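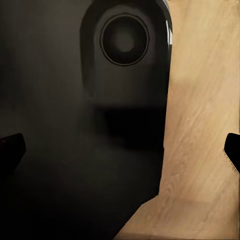

Between the two fingers, very near to something black.

September 24, 2024

Last week I went to the open day of Plilia, a small company which makes software for robot arms. I had signed up already in the summer and then forgot it, so the reminder mail was a nice surprise. The office is on the second floor behind the old Leclerc printing house, and I walked past the door two times before I saw the bell.

I expected a hall with machines and a yellow line on the floor. Instead we sat in front of big screens, because Plilia does most of its work in simulation. The program is called Varkitum. It computes a room, the furniture, the light and the arm, and then a person or a program moves the arm inside it. I must say that I was a little disappointed in the first minutes. Then I started to look at the wood grain on the floor and forgot my disappointment.

Our guide was Halyna Pavliuk. She speaks fast and draws on every paper she can find, which helped me very much, as my technical English comes mostly from manuals. The room of that day was a kind of study, with a desk and a stool, a white shelf with nothing in it, and an astronaut on the wall. In the middle of it stood a camera tripod, and the arm had to work near it.

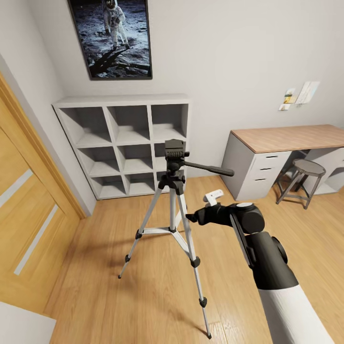
Why a tripod

I asked this before anybody else could. Halyna answered that boxes and cups are too friendly. A tripod has thin legs, braces between them and a long handle that sticks out at the side, and there is much air where the gripper can go wrong. If you come from a bad side, you push a leg when you wanted only to pass it.

She told us that they had made 126 runs with this room, and that in 29 of them the arm touched a leg it should not touch. I liked that she gave us this number without being asked. For the next version they want to change the positions of the furniture too, so that the program cannot learn one room by heart. 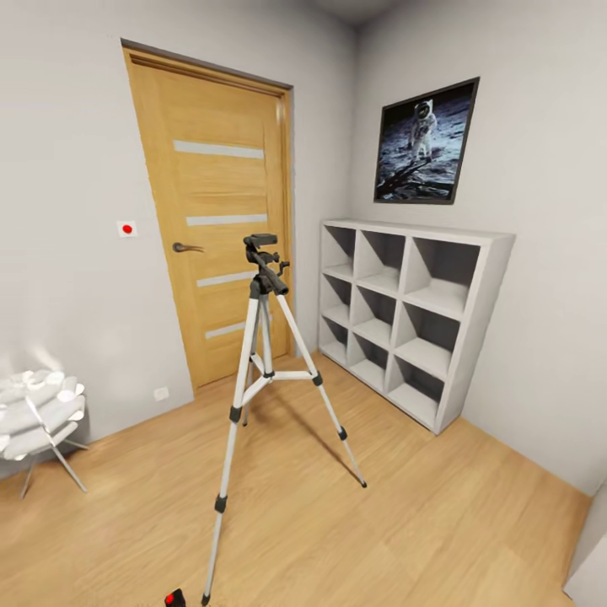
After the coffee we were allowed to drive the arm ourselves, 20 minutes for each pair of visitors. My partner was a retired teacher from Clundesov who had much better hands than me. I moved too quickly and always a bit too far to the right. From the side it looks simple, you see the legs and the door behind them and you think there is plenty of place. When you change to the view at the gripper, everything becomes large and you lose the feeling for what is near and what is far.

The close leg is only a gray blur, and the black fingers cover a good part of what you would like to see. I learned to stop, go back a little and look again. Halyna said the beginners who do this are the ones she likes to watch.
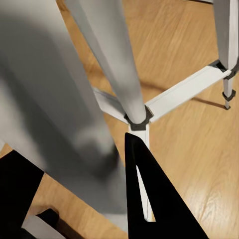

Does one need to know programming to take part?

Only a mouse and some patience are needed. The staff starts everything, and you get a printed sheet with the keys.

The next open day is in December, the entrance is free again, and I have put my name on the list. Please take a sweater with you, the room with the computers is cooled quite strongly.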